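Cleaning out a dusty desktop computer

Most home desktops go years without being opened. They sit on the carpet under a desk, pull in lint and pet hair, and get louder every summer until somebody complains. A clean takes an hour or so and needs very little gear.

What to have on hand

A medium Phillips screwdriver. A soft paintbrush, 25 mm or thereabouts, that has never been near paint. A can of compressed air or a small electric blower. A few cotton buds, isopropyl alcohol and a lint-free cloth. An egg carton or muffin tin for the screws. If you plan to take the cooler off the processor you will also need fresh thermal paste, so buy that before you start.

I use a Weda paintbrush from the hardware shop in Flenham. Any natural bristle brush will do. The cheap nylon ones build up static.

Before you open it

Shut the computer down properly, switch it off at the wall and pull the power lead out of the back. Hold the power button in for 5 seconds to drain what is left. Take a photo of the back with everything still plugged in, then unplug the rest. Carry the tower out to the garage or verandah if the weather is dry. You do not want that dust back in the study.

Lay the case on its side on a bench at a comfortable height. On most towers the panel you want is the left one as you look at the front, held on with two or three screws along the back edge. Slide it towards the rear and lift. If it sticks, check for a screw you missed before you start levering.
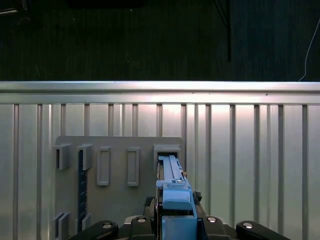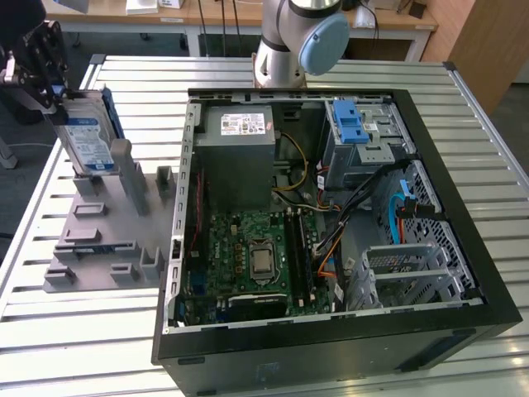
Second photo: tower on its side with the panel off. The power supply is the grey box with the white label.

Touch bare metal on the chassis before you put your hands near the board, and do it again every time you walk away and come back.

Getting the dust out

Start at the top and work down. Loosen the dust with the brush first, then blow it towards an open side of the case. Short bursts are better than long ones. Keep a can upright, or it will spit cold liquid over the parts.

Hold each fan still with a finger or a cotton bud while you blow it. A fan spun hard by compressed air can wear out its bearing. Brush both sides of the blades and wipe off anything greasy with a cloth barely damp with alcohol. Kitchens are the worst for greasy dust, and so are houses with a smoker.

Do not open the power supply. It can hold a charge long after it is unplugged. Blow through the grille from outside and leave it at that.

Front filters, if your case has them, usually unclip. Wash them in warm water with a drop of dish soap and let them dry overnight. Putting one back damp is asking for trouble.

The processor

If the cooler is firmly seated and the computer has not been overheating, leave it where it is and just clean the fins. If you do take it off, run the machine for ten minutes beforehand so the old paste softens, then shut down and unplug it again. Twist the cooler gently as you lift. Wipe the old paste from both metal faces with alcohol and apply a blob the size of a small pea to the processor. Never switch the computer on with the cooler off.

Memory and cables

Press down on each memory stick to make sure it is fully home. Do the same with the plugs on the back of the drives. Tuck stray wires away from the fans with a twist tie from a bread bag. Metal ties are a bad idea, so use the paper or plastic sort.

Closing up

Count nothing by memory; if there is a screw left in the egg carton, find its hole. Look inside once more for a cotton bud or a bit of rag. Slide the panel back on, plug everything in using your photo, and listen when it starts. A scraping noise usually means a wire is touching a fan.

How often

Once a year suits most homes. With a dog or a wood heater, make it twice. January is a good time in a hot climate, when the fans are already working hard. Raising the tower off the floor by even 22 mm on a couple of timber offcuts cuts down on what it picks up from the carpet.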